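An afternoon at the Darka print rooms

I visited Darka in August, on the one afternoon of the month when the rooms are open to everybody. Before, I knew the place only from its posters, which for some years were glued on every second wall in the old harbor district. The building is at the end of the tram line. From the last stop you walk 12 minutes, first along the canal and then through a yard full of delivery vans, and there is no sign until you are already at the door.

The exhibition

The entrance room has a small show with the title "Paper Against the Town." It has 18 posters, printed between the closing of the fish market and the opening of the new ferry terminal. Most of them are announcements for concerts and readings, and a few are complaints about rent. I liked best the series by Losero, a group of three students who signed everything with one name. Their letters are cut by hand and lean to the left, so that the whole sheet seems to walk away from you.

The wall texts are short and mostly good. I missed one thing — the places where the posters hung. A map would help a visitor who did not live here at that time.

The talk

At four o'clock Vasco Cordeiro spoke for a half hour. He printed for the Kostska theater when it was still in a cellar, and he brought the first season program with him. It was sold for less than the price of a coffee, and the theater still lost money on it, he told us. He does not like the word "underground." In his opinion they wanted very much to be seen, and they were angry when the posters were covered by the circus.

Somebody asked if the new printers in the city are too polite. He thought a long time and answered that they have better paper.

The workrooms

After the talk we went upstairs in groups of 9. My group saw the room for type first, then the screen printing, and last the room where the paper is cut and folded. The old Aitken press is in the second room. It was running during our visit, with a sound like a heavy door that closes again and again, and we each received one sheet with the name of the house in dark green. Mine is a little crooked and I have put it over my desk. 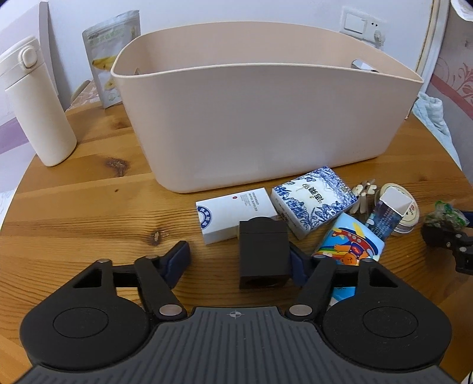
Practical information

The open afternoon begins at three and the doors close at 7. Entrance is free, but for the workrooms you must write your name on the list at the door, and it fills quickly. The stairs are steep and there is no elevator. The show stays until the end of autumn. The catalog was sold out when I came, and a second printing is planned.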